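생활 정치 > 의회 읽기 > 길잡이

의회 신임투표 결과를 읽는 법

새 정부가 들어서면 며칠 안에 의회에서 신임투표가 열리는 나라가 많다. 외신 기사에는 찬성 몇 표, 반대 몇 표라는 숫자만 나오고 그 숫자가 넉넉한 것인지 아슬아슬한 것인지는 따로 설명하지 않는 경우가 대부분이다. 이 글은 신임투표 기사를 읽을 때 무엇을 어떤 순서로 확인하면 되는지 정리한 것이다. 투표 전날 저녁에 한 번, 결과가 나온 뒤에 한 번 보면 된다.

설명에는 연습용 의회를 하나 쓴다. 이름은 하버포드 의회(Haverford)로 하고, 하원 370석, 상원 199석으로 둔다. 정당은 이케오당, 에르쿰 연합, 프로테티 세 곳과 무소속이 있다. 숫자는 계산 순서를 익히기 위한 것이다.

1. 어떤 투표인지 확인한다

신임투표라고 번역되는 투표는 크게 세 종류다.

첫째는 출범 신임투표다. 총리나 내각이 임기를 시작하면서 의회의 승인을 받는 절차다. 내각이 먼저 취임 선서를 하고 나중에 투표하는 나라가 있고, 투표에서 이겨야 임명되는 나라가 있다. 앞의 경우라면 투표 전에도 장관들은 이미 장관이다. 다만 중요한 결정은 미루는 것이 보통이다.

둘째는 정부가 스스로 거는 신임투표다. 특정 법안에 정부의 신임을 묶어서 표결에 부친다. 법안이 부결되면 정부도 물러나야 하므로 여당 안의 이탈표를 막는 수단으로 쓰인다.

셋째는 야당이 내는 불신임안이다. 이때는 찬성이 정부에 반대한다는 뜻이 된다. 기사 제목만 보고 찬반을 거꾸로 읽는 실수가 여기서 나온다. 독일이나 스페인처럼 후임자를 함께 지명해야 불신임안을 낼 수 있는 나라도 있다. 후임자에 합의하지 못하면 정부에 불만이 많아도 표결까지 가기 어렵다.

2. 의결 기준을 찾는다

같은 표 수라도 기준에 따라 결과가 달라진다. 확인할 것은 분모다.

재적 의원 과반이면 전체 의석의 절반을 넘어야 한다. 하버포드 하원은 370석이니 절반은 185석이고, 186표가 필요하다. 결석한 의원이 많아도 이 숫자는 내려가지 않는다.

투표자 과반이면 그날 표를 던진 사람 가운데 절반을 넘으면 된다. 기권을 투표자에 넣는지 빼는지는 나라마다 다르고, 같은 나라에서도 상원과 하원의 규칙이 다를 때가 있다. 의회 홈페이지의 의사규칙에서 '기권' 항목을 찾아보는 것이 가장 빠르다.

반대가 재적 과반에 이르지만 않으면 통과되는 방식도 있다. 스웨덴의 총리 선출이 이렇다. 이런 나라에서는 찬성이 반대보다 적은데도 총리가 나올 수 있다. 오보로 생각하지 말고 기준부터 다시 본다.

3. 연정의 의석을 더한다

종이에 정당별 의석을 적고 정부에 참여한 정당만 더한다. 이케오당이 100석, 에르쿰 연합이 92석이라고 하자. 둘을 더하면 192석이다. 필요한 표가 186표이므로 여유는 여섯 표다.

이때 선거 직후의 의석표를 그대로 쓰면 틀릴 수 있다. 사퇴, 사망, 탈당, 입각에 따른 의원직 승계가 있으면 숫자가 바뀐다. 장관이 되면 의원직을 내놓아야 하는 나라에서는 승계가 끝났는지도 봐야 한다. 의회가 직접 올리는 교섭단체별 현황표가 기준이 된다.

의장이 투표에 참여하는지도 확인한다. 관례상 표결하지 않는 의장이 여당 출신이라면 연정의 표에서 하나를 뺀다. 하버포드의 경우 192가 191이 된다.

4. 연정 밖의 표를 세 칸으로 나눈다

정부에 들어가지 않은 의원이라고 모두 반대하지는 않는다. 종이에 칸을 세 개 만든다.

찬성하겠다고 밝힌 의원. 소수 언어권 대표, 재외국민 대표, 일부 무소속이 여기에 드는 일이 많다.

기권하거나 퇴장하겠다고 밝힌 의원. 정부를 지지하지는 않지만 무너뜨리지도 않겠다는 뜻이다. 투표자 과반 방식에서는 이 칸이 결과를 정하기도 한다.

반대하겠다고 밝힌 의원. 제1야당은 대개 여기에 둔다.

입장을 밝히지 않은 의원은 어느 칸에도 넣지 않고 따로 적어 둔다. 프로테티가 당론을 정하지 않았다면 프로테티의 의석을 통째로 따로 두면 된다. 추측으로 칸을 채우면 결과가 나온 뒤에 비교할 것이 없어진다.

5. 양원을 따로 계산한다

이탈리아처럼 상원과 하원이 모두 신임투표를 하는 나라가 있다. 이럴 때는 여유가 적은 쪽을 먼저 본다. 하버포드 상원은 199석이므로 재적 과반은 100석이다. 연정이 상원에서 딱 100석을 가지고 있다면 한 명만 빠져도 모자란다. 하원에서 여섯 표가 남는다는 사실은 상원에 아무 도움이 되지 않는다.

투표 순서도 적어 둔다. 어려운 쪽을 먼저 하면 둘째 날 투표는 대개 확인 절차에 가깝다. 쉬운 쪽을 먼저 했다면 첫날 기사에 '통과'라고 나와도 아직 끝난 것이 아니다.

종신의원이나 지명직 의원이 있는 상원에서는 이들의 출석률이 낮은 편이다. 재적에는 들어가지만 표결에는 잘 나오지 않으니 별도로 표시한다.

6. 결과가 나오면 세 숫자를 비교한다

찬성표, 연정 의석수, 필요한 표수를 나란히 적는다.

찬성표가 연정 의석수보다 많으면 밖에서 표가 들어온 것이다. 4번에서 만든 첫째 칸과 맞춰 본다. 찬성표가 연정 의석수보다 적으면 결석인지 이탈인지를 가려야 한다. 병가나 해외 출장으로 빠진 의원과 당론을 어긴 의원은 의미가 다르다. 호명투표라면 의원별 기록이 나오고, 보통 당일 밤이나 이튿날 오전에 의회 홈페이지에 올라온다.

비밀투표라면 누가 이탈했는지는 알 수 없다. 익명의 당 관계자를 인용한 기사가 며칠 동안 이어지는데, 이 단계에서는 숫자의 차이만 적어 두는 것으로 충분하다.

7. 통과 이후의 첫 표결을 기다린다

신임투표에서 이겼다고 해서 연정이 모든 법안에서 같은 표를 얻는 것은 아니다. 출범 때는 여당 의원이 반대할 이유가 가장 적다. 정부가 무너지면 조기 선거를 치를 수 있고 자기 의석도 걸리기 때문이다. 실제 결속력은 예산안이나 연정 합의문에서 애매하게 써 둔 사안에서 드러난다.

출범 신임투표의 찬성표를 적은 종이를 버리지 말고 첫 예산 표결 때 다시 꺼낸다. 2월에 출범한 정부라면 예산 표결은 한참 뒤일 테니 추가경정안이나 긴급 명령의 승인 표결을 대신 써도 된다. 표가 줄었다면 줄어든 수와 그 정당을 옆에 적는다.

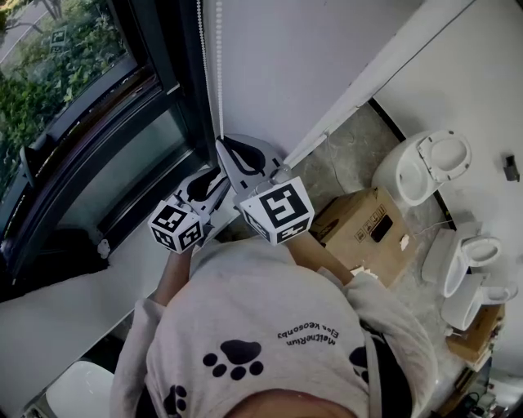
지하드 쿠리(Jihad Khoury)는 이 순서에서 3번과 4번을 바꾸는 편이 낫다고 적어 보냈다. 연정의 의석부터 더하면 그 합계가 머리에 남아 나머지 의원을 전부 반대로 여기게 되니, 칸을 먼저 나누고 연정을 그 안에 넣어 보라는 것이다. 그는 또 각외 협력 정당을 어느 칸에 두어야 하는지 설명이 없다고 했다.

각외 협력 정당은 장관을 내지 않고 의회에서만 정부를 돕는 당이다. 서면 합의가 있으면 찬성 칸에 넣되 연정 의석에는 더하지 않는다. 합의가 신임투표와 예산에만 걸쳐 있는 경우가 많으므로 합의 범위를 옆에 적어 둔다. 서면 합의 없이 당대표가 말로만 지지를 밝혔다면 찬성 칸에 연필로 쓴다. 3번과 4번의 순서는 바꿔도 계산 결과가 같으니 편한 쪽으로 하면 된다.

자주 헷갈리는 말

단순 과반: 찬성이 반대보다 많으면 된다는 뜻으로 쓰일 때가 많지만, 투표자 과반을 가리키는 기사도 있다. 원문을 볼 수 있으면 본다.

정족수: 표결이 성립하는 데 필요한 출석 인원이다. 의결 기준과는 별개다. 야당이 집단 퇴장하는 것은 정족수를 깨려는 경우와 항의만 하려는 경우가 있는데, 연정이 혼자서 정족수를 채울 수 있으면 뒤쪽이다.

과도 내각: 신임을 잃었거나 아직 얻지 못한 정부가 일상 업무만 처리하는 상태다. 새 법안을 낼 수 있는지는 나라별로 차이가 있다.

신임투표가 부결되었을 때의 절차는 나라마다 차이가 크다. 국가원수가 다른 총리 후보를 지명하는 곳이 있고, 정해진 횟수만큼 실패하면 의회가 해산되는 곳이 있다. 헌법에서 '정부 구성' 장을 찾아 기한과 횟수를 적어 두면 다음 기사를 읽을 때 그대로 쓸 수 있다.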